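Print this page | E-mail this page

June
Posted by Zeyu Du

Ticket 38: sockets losing power on the back wall, Gellside

Status: open, watching

Reported by Jinfeng Jia. The sockets along the back wall at Gellside go dead without warning, usually mid-morning. Lights stay on. The sockets by the door stay on. Resetting the RCD at the Kemard board brings everything back, sometimes for days and sometimes only until lunch.

First visit. The back wall is a radial on its own 20 amp breaker. The breaker had not moved, only the RCD, so I treated it as earth leakage and left overload out of it for the time being. Supply measured 230 volts at the board and the same at the last socket. Polarity fine. Tightened one neutral that took a quarter turn. Reset and left on.

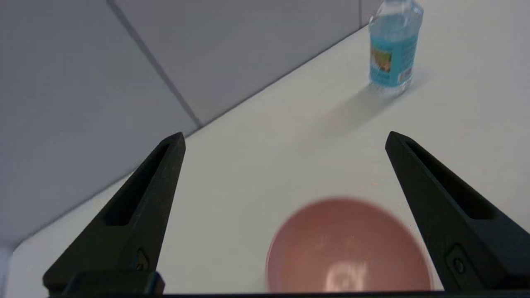 Jinfeng rang at 10.40 the next morning to say it had gone again. I asked for everything on that wall to be unplugged, then plugged back in one item at a time with half an hour between each. The kettle, the fridge and the desk lamps made no difference. The RCD held all afternoon with the lot connected, so that told us very little.

Second visit. Insulation test on the circuit with nothing plugged in. Live to neutral good, neutral to earth good, live to earth lower than I would like but still a pass. Took the fronts off all the sockets. The one nearest the sink had a green stain on the earth terminal and a bit of crumbled plaster in the back box. Cleaned out the box and fitted a new faceplate. Live to earth reading came up a good deal after that.

Still to do on the same wall: fix the trailing lead into clips, and label the sockets to match the board. The labels in the lid are for the old layout at Madley and should come out. 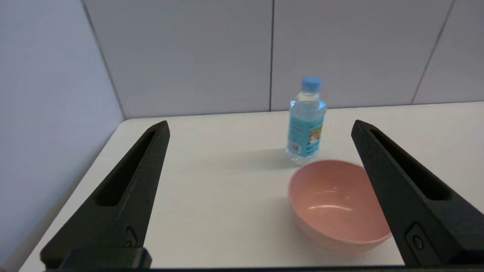 Tabletop at Gellside, towards the back edge.

Update from Jinfeng: one more trip, at 9.15, with the fridge compressor just starting. Fridge moved to a door socket on a different RCD as a test. No trips on either circuit for the rest of that week.

I have asked Luo for a price on splitting the back wall into 2 circuits with separate RCBOs. Even if the fridge is at fault, one appliance should not take out the whole wall. They want a photo of the board with the cover off, which I will send when I am next there.
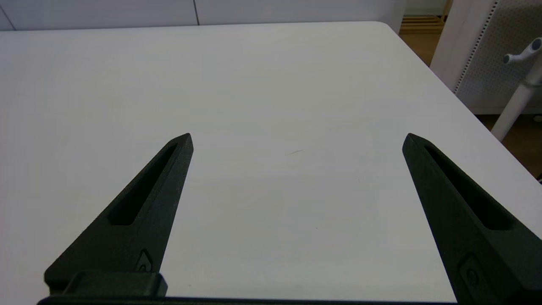 White tabletop, Gellside.

Next steps
- Fridge stays on the door socket. Please do not move it back.
- If the RCD goes again, write down the time and what was switched on before resetting.
- Leakage clamp test on the fridge lead, Zeyu, next visit.
- Quote from Luo to be attached to this ticket when it arrives.

Print this page | E-mail this page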